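Drallow Table, Brown Wood
Made by Urel, sold through Baysal

Print this page
E-mail to a friend

We have carried a lot of tables at Baysal and this is the one we keep talking about! The Drallow is a plain, good-looking work surface for the things a household does every day: sorting the snack haul, packing lunches, wrapping a gift, spreading out a puzzle. Warm brown, with the grain running side to side along the length of the top.
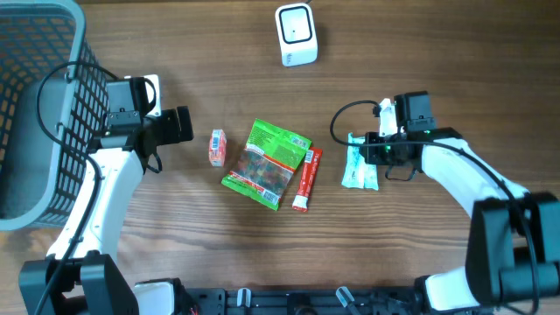
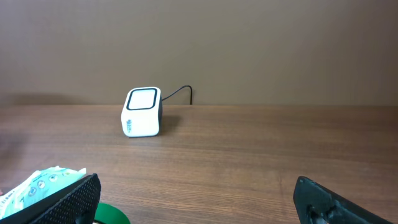 The straight back edge, right up against the wall. 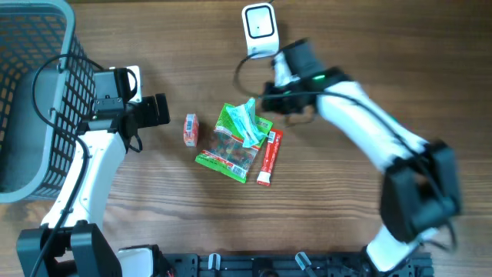
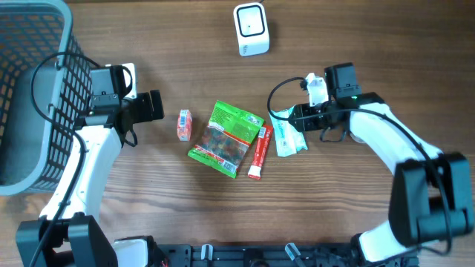
A customer wrote to us in April to say that she had bought hers as a desk and lost it to the kids within days, and that it now lives next to the pantry with a basket parked on one end. She wanted to know whether the top would stand up to sticky fingers and the odd melted candy. It will, with the usual care (see below), and we love that it ended up by the pantry. That is where ours is too.

What we like about it

The color, first of all. It's a friendly medium brown with darker streaks in it, and bright things look great on it. Candy bags, craft paper, a stack of lunch boxes, you spot them right away. The streaks also do a nice job of hiding crumbs until you get around to wiping them up, which may or may not be a good thing in your house.

Then there's the back edge. It's straight and square with no lip, so you can push the table right to the wall. A small gadget at the back can drop its cord down behind, and you get the whole front for working.

We also like how much room there is to spread out. Park a storage basket at the left, keep your pile in the middle, and there is still space on the right for whatever is waiting to be put away. Left-handed? Flip it around, the table doesn't care.

Size and weight limit

Top: 41 inches long
Holds: 200 pounds, evenly spread
Legs: Raria screw-in style, 5 in the box (one is a spare)
Assembly: 40 minutes if you read the sheet first, and please do read it, the brackets go on before the legs

Care

Wipe with a damp cloth and dry it along the grain. A drop of dish soap is fine for sugar spots. Please skip scouring pads and anything with bleach. Use a trivet under pots, and put felt under a basket if you slide it back and forth a lot.

Good to know

The grain is different from one top to the next. Some have more knots and darker lines than others, and we can't pick one out for you, though you are welcome to come in and look at what we have on the floor. The store lights are a little cooler than most kitchens, so expect the brown to look warmer at home.

If you need longer legs, Raria makes a counter-height set that fits the same brackets. We don't always have it in stock, but we can order it along with your table so everything shows up together.

Baskets and bins are sold separately.

Print this page
E-mail to a friend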